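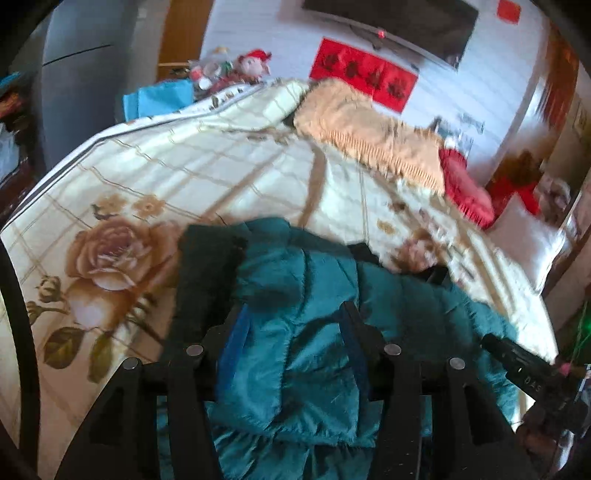 Teal puffer, on the bed. Coat season, a thread.

1/ It went below freezing last night, so this morning I did the annual thing where I move the summer stuff to the back of the closet and bring the winter stuff to the front, and find out what kind of person I was in spring.

2/ In spring I was a person who put a coat away with half a granola bar in it.

3/ Also a person who owned one glove. I own several one gloves. They're all lefts. If you are missing a right hand and wear a medium, my DMs are open.

4/ Now, the real subject. I've lived in cold places my whole adult life and I have opinions about coats, and my sister-in-law has asked me to stop giving them at dinner, so you get them.

5/ Opinion one. The coat you wear in November is the only one that counts. Anybody can dress for January. In January you put on everything you own and waddle. November is 50 and sunny at lunch and sleeting sideways by the time you leave work, and you have to pick one thing at 7 a.m. in the dark.

6/ I have picked wrong every November day since college.

7/ Opinion two. "Water resistant" means the coat has objections to water and will state them for three or four minutes before giving in.

8/ I learned this at a bus stop in a jacket from Rutwood that cost more than my first car's transmission. Well, than the first repair on it. There were several repairs.

9/ I wrote to Rutwood. Rutwood wrote back that the jacket was intended for "active conditions." I was standing still, so I guess that's on me.

10/ Opinion three. Down is wonderful and washing it is a part-time job. The tag says to tumble dry low with clean tennis balls. I don't play tennis. The first year I bought a can of them just for this and for the next two hours the building sounded like somebody was moving out down a staircase.

11/ My downstairs neighbor then was Ingegerd Viklund, who was 80 and grew up far enough north that she found my entire approach to weather funny. She came up to ask about the noise. She stayed to tell me I was doing it wrong.

12/ Her method, which I still use: low heat, take it out every half hour, go over the whole thing with your fingers and break up every lump you find, put it back. Keep going past the point where you think it's dry. When you are sick of it, one more round.

13/ She also said never put it away the same day. Leave it out overnight where the air can get at it. She said this the way other people say look both ways.

14/ A reply already asking whether you can just dry clean it. You can. The place on my corner wanted 158 dollars for two coats. I said that seemed high and the man said "it's the feathers," with real sorrow, as if he'd known them.

15/ Opinion four, storage. Those vacuum bags are for blankets. I did three winters of squashing a down coat into a thing the thickness of a phone book and then being shocked that it came out shaped like a phone book. (Younger followers: a phone book was a coat for a phone.)

16/ Hang it loose, or put it in a big cotton bag, or do what my brother does and leave it on the back of a kitchen chair from March to October. His coat is in great shape. His kitchen is another thread.
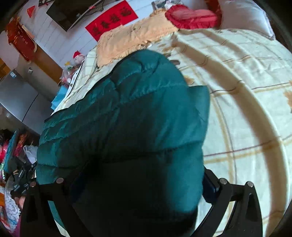 17/ Anyway. Zippers. I'd like to talk about zippers, because I think it's where the whole industry has let us down.

18/ In 11 years I have never had a winter coat die of cold. They die of zipper. The shell is fine, the fill is fine, the pockets still have their little secret pocket that I forget about and put a key in. And then one tooth goes and you own a cape.

19/ Things that help: rub a plain candle up and down the teeth. Zip it closed before you wash it. Don't yank when it catches the lining. Back it up slowly, like you're leaving a conversation with somebody's dog.

20/ Things that don't help: yanking it. Yanking it while late. Getting a coworker to yank it.

21/ The coworker was Stellan Nygård. He meant well and he rows. The pull came off in his hand and we both looked at it for a while. I wore that coat closed with binder clips until April and a stranger on the train asked me where I got it.

22/ If yours is already gone, go to a shoe repair place before you go to a tailor. Mine is on Strand, two doors down from the bakery that's never open. He replaced the slider, just the slider, while I stood there in my socks. (Unrelated to the coat. I'd brought boots too.)

23/ Opinion five, and I'll lose some of you. Hoods. A hood that doesn't turn when your head turns is a feed bag. I've crossed streets looking at the inside of my own hood and trusting God.

24/ Somebody is going to tell me about the Skarner parka, somebody always does. I know. I've tried it on. It has 100 features and weighs as much as a second grader. I couldn't find the way out and had to ask the sales clerk.

25/ Same goes for the Vemier one with the built-in mittens. I lose gloves, yes. I would simply lose the coat.

26/ To the person asking about color: get whatever color you want. I spent years in black coats on the theory that they go with everything, then realized that at the coat pile at any party I was digging through 3 feet of identical black coats at midnight like a man looking for survivors.

27/ Several of you asking what to do about the smell when a coat comes out of storage. Outside on a hanger, dry day, out of strong sun. If it still smells like closet by dinnertime, it needs a wash, and I refer you to Ingegerd, posts 12 and 13.

28/ Update, the granola bar was fine.

29/ Update to the update, I did not eat the granola bar, please stop texting me, Mom.

30/ Someone has offered me a right glove. It's a large. We're in talks.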